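Économie domestique et entretien, module 3 : l'éponge, le bac, la table
Notes de cours, salle 212

Bon, je reprends là où on s'est arrêtés, juste après les torchons. J'ai remis mes notes au propre, mais je vous préviens, j'ai gardé mes digressions (vous me connaissez).

L'éponge à deux faces, donc. On a tous ça chez soi et on s'en sert tous un peu n'importe comment ! Le côté mousse, c'est pour laver : il retient l'eau et le produit. Le côté vert, c'est un abrasif. Sur une casserole en inox un peu attachée, allez-y. Sur un bac blanc brillant, non, ou alors très légèrement, sinon vous le ternissez et il s'encrasse plus vite ensuite.

L'ordre que je vous demande en TP :
1. On enlève les miettes à sec, table comprise.
2. On mouille l'éponge, on l'essore, on met le produit dessus.
3. On lave le fond du bac, puis les parois, côté mousse.
4. On passe le long du rebord en pliant l'éponge en deux pour aller dans l'angle.
5. On rince, on essuie.

Le point 4, c'est celui que tout le monde saute. La jonction entre le blanc et le rebord garde l'eau, et avec l'eau le calcaire. Moi j'y passe deux fois.

Pour le bois autour, chiffon à peine humide, dans le sens des fibres, et on sèche tout de suite. Pas de face verte sur le bois, jamais, même pour une tache de café (j'ai essayé chez moi, je regrette encore).

Côté produit, on travaille cette année avec le Bramier dilué. La fiche 661 donne les dosages, relisez-la avant la séance de mai.

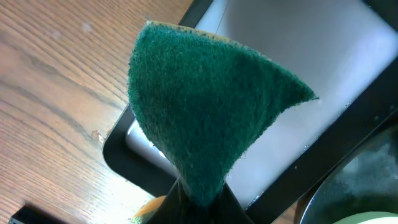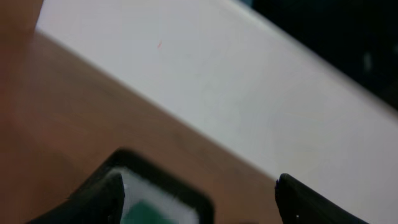 Département Hygiène et vie quotidienne, Institut Drerodar

Pour la prochaine fois, apportez une éponge usagée de chez vous, on comparera les faces vertes. Et rincez-la avant, par pitié !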